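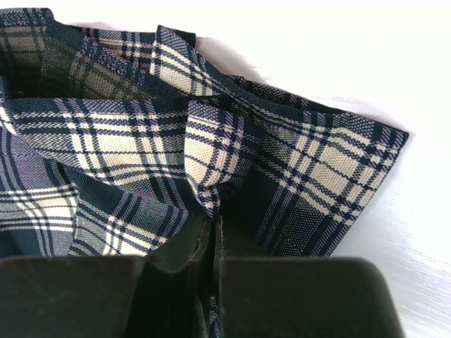 How Does Plaid Get Its Squares?

Look at a plaid shirt, a picnic blanket or a dish towel and you will see stripes going up and down and stripes going side to side. Where they cross, they make squares. Often nobody drew those squares on the cloth. They come from the way the threads are put together.

Woven cloth is made of two sets of threads. One set is stretched tight on a frame called a loom. These threads are the warp. The other thread goes back and forth across them, over and under. It is called the weft.

To make plaid, the weaver sets up the warp in stripes. Say it is 23 navy threads, then 23 cream threads, then navy again. Then the weaver uses the same order for the weft. Three kinds of squares appear:

Navy crossing navy makes a dark square.
Cream crossing cream makes a light square.
Navy crossing cream makes a square that looks in between.

There is no in-between thread in that last square. Put your nose close to the cloth and you will see tiny dots or slanted lines of navy and cream. From across the room your eyes blend them together. A thin line running through a light square is just one or two dark threads in the middle of the cream ones.
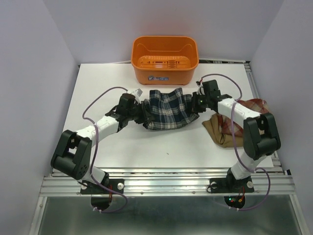
Dark plaid cloth with white and gray lines crossing it.

Why do the lines bend?

When plaid cloth lies flat, its lines are straight. Pick up the cloth by two corners and the lines curve along with it. This makes plaid good for finding folds. If a line stops suddenly and starts again somewhere else, there is probably a fold hiding the rest of it.

You can use the lines when you fold a towel, too. Bring one edge over to the other and match the stripes. If they line up, your fold is straight. If they don't, open it up and try again.

Plaid or tartan?

In the United States, most people say plaid for any pattern like this. Tartan is the name used in Scotland, where many patterns belong to a family or a place. The order of the colored threads is called a sett.

Try it: paper plaid

You need 2 sheets of paper in different colors, scissors and tape. Cut one sheet into seven long strips and tape them side by side at the top. Cut the other sheet the same way. Weave those strips across, over one and under the next. On the next row, start under. Push each row up snug before you add another.

Written by Darnell Sorensen
October 2018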